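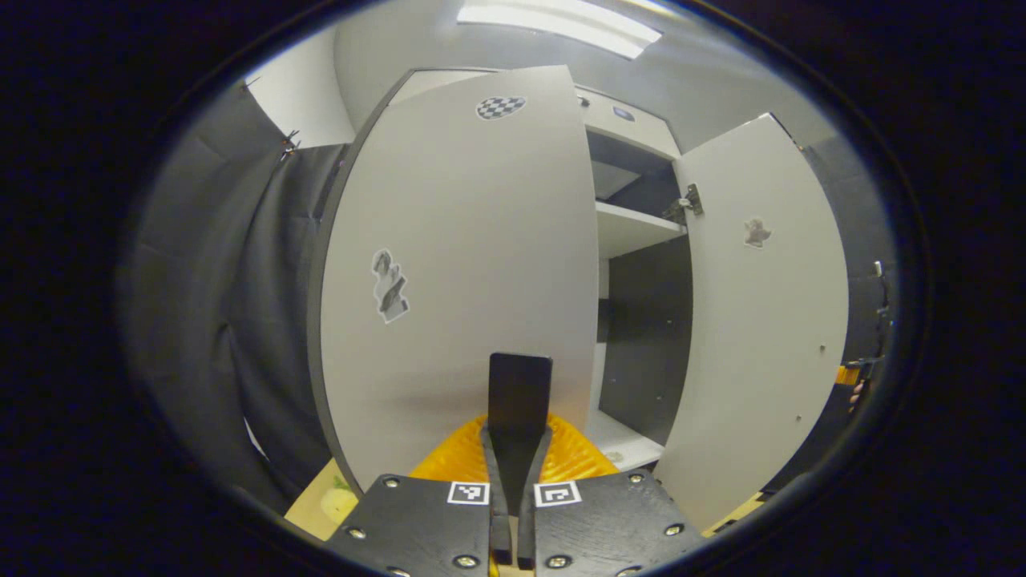
Workshop tips from the Plosham robotics club

These notes were put together by Mahnaz Abbasi for members working on the hand-held gripper project. Updated 2020-10-17.

Cupboard doors
Practise on doors before you try drawers. Start with the door ajar and bring the fingers in slowly from the side. If the door sticks, clean the hinge with a dry brush, then use one drop of oil and wipe off the rest. Do not lift on an open door.

Screws
Tighten the plate screws by hand, going from one side to the other. Stop when you feel them bite. A stripped hole can be packed with a matchstick and wood glue if it is in a cupboard, but a stripped plate has to be replaced, so tell Abundio Ventura.

Markers
Keep the square black and white markers clean and flat. Use a soft dry cloth. Glass cleaner lifts the ink on the paper ones. If a corner curls, print a new marker on matt paper at the same size and stick it down with thin double-sided tape.

Finger pads
Wash rubber pads in warm water with a little washing-up liquid and leave them overnight. Talc makes them slip for days afterwards.

Lighting
Leave the ceiling light on for a whole session and draw the curtains. Runs made half in daylight are a nuisance to sort later. The Duvdale team lost 300 runs that way in June.

Saving your work
Name the folder before you begin. Copy it to the club drive before you go home, and check that the last file opens.

Putting away
Close the gripper, lay it on its back on the foam and coil the lead loosely. Spare tape and the small screwdrivers go in the top tray.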